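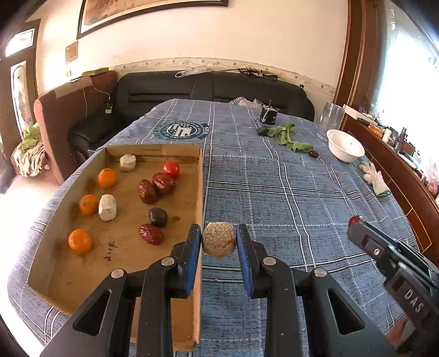
Mandarins and dates or jujubes in the tray, blue plaid cloth.

24th July

Second layer of insulation went into the north wall of the cabin today. Lorcan Dolan came over at eight and we had the batts cut before it got hot. The studs on that side were set by the previous owner and the spacing wanders, so every bay had to be measured on its own. The worst was the one by the door, where the gap is wider at the top than at the bottom. I cut that batt on a taper and it sits all right.

We used 21 batts on the wall and have 2 left over, both offcuts really. They can go above the loft hatch.

Teresa Mota phoned mid-morning about the windows. The two for the front are ready at her shop and the one for the gable is not. The glass came in the wrong size and has gone back. She thinks another week. I told her to send the front ones anyway, as I would like that side closed in before we start on the siding. She will put them on the truck with Shazia's order so I don't pay for the trip twice.

Took down the old shelf bracket in the kitchen corner and found the sheathing behind it soft. I pushed a screwdriver through it without trying. The damage runs 57 inches along the bottom and stops at the corner post, and the post itself is sound. Cut the bad part out and left it open to dry overnight with the fan on. Lorcan thinks the flashing over the outside tap was never lapped properly and the water has been getting in there. I went out and looked and I agree with him. The tap will have to come off.

Stopped for lunch late. Cristóvão had sent a bag of bread and cheese up with Lorcan, and we ate on the step.

In the afternoon I ran the wire for the porch light and got as far as the switch box. Drilled one hole too close to the front of the stud and had to put a nail plate over it. Left the breaker off and taped a note to the panel.

Tanko Afolabi wants his table saw back by the end of July. I need it for the window trim, so the trim has to be done before the siding now, even with the gable window missing. I will rip all of it to width in one go and cut to length later with the hand saw.

To buy in Fletberg: house wrap tape, flashing, 8 joist hangers, a new blade for the utility knife, coffee.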